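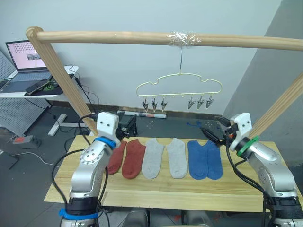

Imelda Pascual says she would happily never clip another sock to another hanger for the rest of her life, and that if the arms want the job they can have it, as long as her hours stay where they are. She told me this while folding, without looking up once, so I'm taking it as the settled view of the finishing room at Renora.

I went over to the laundry in Bekine to see the sock station everybody in town has been asking me about (my own brother-in-law included, and he doesn't even wear socks). It's a pair of silver arms at a light wooden table, with a wooden pole across the top and a little cloud-shaped hanger hooked onto it. You lay out the socks, the arms pick them up, and the idea is that each one ends up in a clip. The hook is held to the pole with clear tape, which I found weirdly reassuring!

So what does it change? For now, mostly who stands where. Renora has 12 people in finishing, and hanging small items has always been the job that gets passed around, hardest on the fingers and dullest on the brain. Since June two of them have split their shifts between the regular line and the new table, laying out pairs and watching the arms work. The hourly rate for the table is the same as for folding. A few people think it should be higher, and they've said so at both staff meetings I heard about.

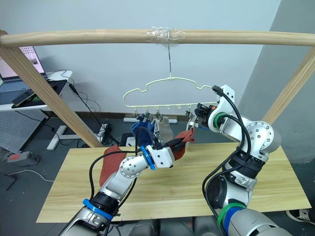 LOCAL BUSINESS | Jobs and Workplaces
October 27, 2025

Thulani Mabuza manages the floor, and he was pretty open with me about how slow the thing is. A practiced person can fill a hanger while the arms are still making up their minds about a cuff. Red socks, gray socks, blue socks, they're all soft and floppy and they never land the same way two times running. He likes it anyway. It doesn't get sore thumbs, and it can keep going through lunch if somebody has laid out enough work.

The software comes from Lorkavel, and their technician, Flynn Kingi, has been in and out of the building all month. I asked him when the arms would be ready to work by themselves and he laughed, then gave me a real answer, which was that he won't put a date on it. Clips are hard. You have to squeeze one open and get the fabric in with the other hand, and people do that without thinking about it from the age of six or so. He'd like to get the hanging steady before anyone even talks about having the arms unload a dryer.

I got to lay out a row myself. Toes toward me, pairs together, keep your hands clear once it starts moving. I put one down crooked and was told very politely to fix it.

Not everyone's on board. Remo Monti has worked the presses since before the building had air conditioning, and his worry is what happens when the next person retires. Will that job get posted, or will there just be a second table? I took the question upstairs to the owner, Ubaldo Lombardi, and he told me there are no layoffs planned and that he'll fill any press job that opens up next year. He wouldn't go further out than that. Remo had heard the same thing and says he'd like to see it in writing. I can't blame him.
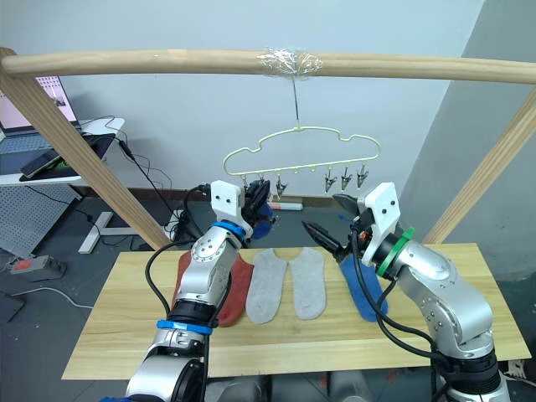
A blue sock on its way up to the hanger at Renora.

The big test is the Dal Bello contract, the gym and spa account that sends over 1170 socks in a heavy week. All of those are still hung by hand, and Thulani says they'll stay that way through the winter while the arms practice on smaller batches. There's training coming too, open to anyone in finishing who wants to learn to set up the table and restart it when it stops. Sign-up is on the board by the time clock.

Imelda has put her name down. She wants to know how to switch it off.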